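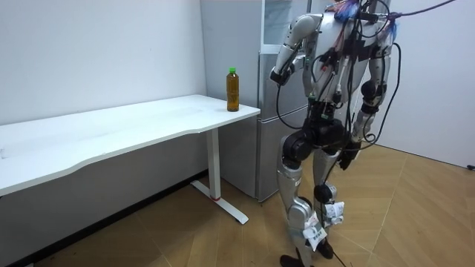 ## Fridge corner, Sunday walk-through

- [x] **Table top.** Couple of gray smudges I'd love gone, but it's clear, so thank you! Wing-yan Kong, try the Multen spray.
- [x] **Gap beside the fridge.** Narrow and dark, so bring a flashlight when you check for crumbs.

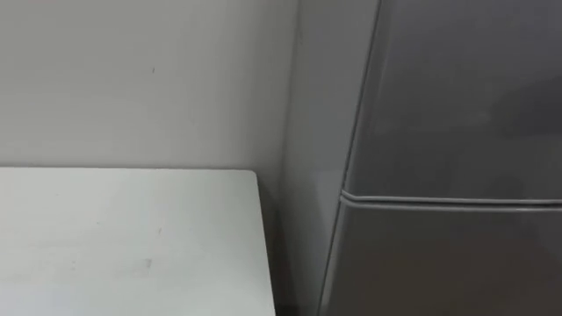

Does the little mark on the wall need paint? Leave it until February, when we do the whole room.

- [ ] **Upper compartment.** I want the floor of it wiped right up to the front lip,

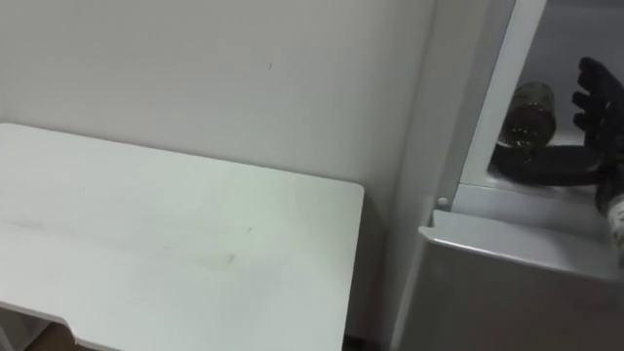
and the lip too, please (drips love it there!).

- [ ] **Bottles.** Label and date them, even if there's only one. 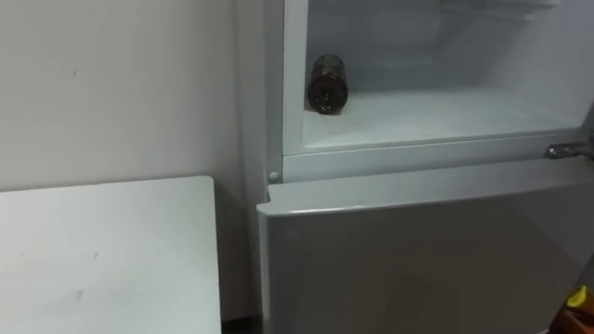
- [ ] **Door seals.** Still to do, I ran out of time. Hoi-yan Chiang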